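Forums > Student Builds > Simulation > Tabletop picking, our club's sim entry

Tabletop picking, our club's sim entry
Posted by narach_lad, 21/10/2026

Right, so our robotics club is doing the simulated round of the Narnutham student challenge and I've ended up in charge of the grasping bit. The task is a cluttered desk, one arm, and you get told which object to pick. We've done 407 runs so far on the club machine and I'm reasonably happy with the stapler and very unhappy with anything that's an odd shape.

The watermelon slice is the worst. It's got a curved rind along the bottom and leaves coming out of the top, so the planner keeps trying to grab the leaves. I've told it to come in from above and close on the body, and this is the sort of pose I'm getting now. 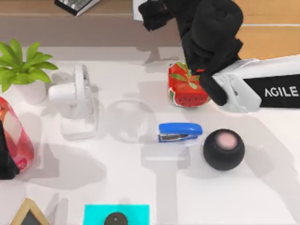

My other headache is the glass sphere. The depth side of things just doesn't see it half the time, and the arm plans a path straight through. Has anyone got a way round that without cheating and reading the position out of the simulator?

Code is a mess but I can share the config if it helps.

---

bruvomix_fan wrote:

Ooh, we had the same leaf problem last June! We ended up cutting the grasp candidates down by how wide the contact patch was. Anything thin got thrown out. We went from 2,683 candidates per object to 515 and it got faster as well, which nobody in our team complained about.

For the sphere I'd go off the shadow. Yes it's daft, but there's usually a nice long one on a white table and your colour camera picks it up fine.

---

kettle_and_servo wrote:

Please don't use the shadow. It'll work lovely until they change the lighting in the final and then you'll be hitting glass all afternoon. The rules say lighting can vary, it's in the section after the scoring table.

Train a little mask network on transparent things instead. It took us a weekend and 1,003 rendered pictures, and most of that weekend was waiting.

---

bruvomix_fan wrote:

They didn't change the lighting last year though? I was there. Same lamp position every round.

---

kettle_and_servo wrote:

Last year isn't this year — read the rules.

---

narach_lad wrote:

Ha, ok, both of you. I think I'll do the mask and keep the shadow idea for checking it, if the two disagree the arm can stop and have another look. The width filter I'm putting in tonight.

One more thing while I've got you. Do you lift straight up after closing or pull back along the way you came in? Mine goes straight up and I'm a bit worried about the fan and the plant when we move on to the left side of the table.

---

Ubaldo Dal Bello wrote:

I help out with the Assefa school team. We go straight up for the first few centimetres and then let the planner do what it likes. Pulling back sideways with that many things on the desk is asking for trouble, our lot knocked the vase over again and again before they changed it.

Also, check your friction setting. If it's too high everything looks like a brilliant grasp and then you drop the points in the final. Ask me how I know.

---

narach_lad wrote:

Just looked and ours is set to 1, which I never touched. Is that high??

---

kettle_and_servo wrote:

Yes. Try half that and run the stapler again before you do anything else.

---

narach_lad wrote:

Will do. Might be a grumpy post from me tomorrow.

Related threads
Width filters for grasp candidates
Transparent objects: masks or depth tricks?
Narnutham rules, lighting and camera changes
Bruvomix team write-up
Which friction value are you using?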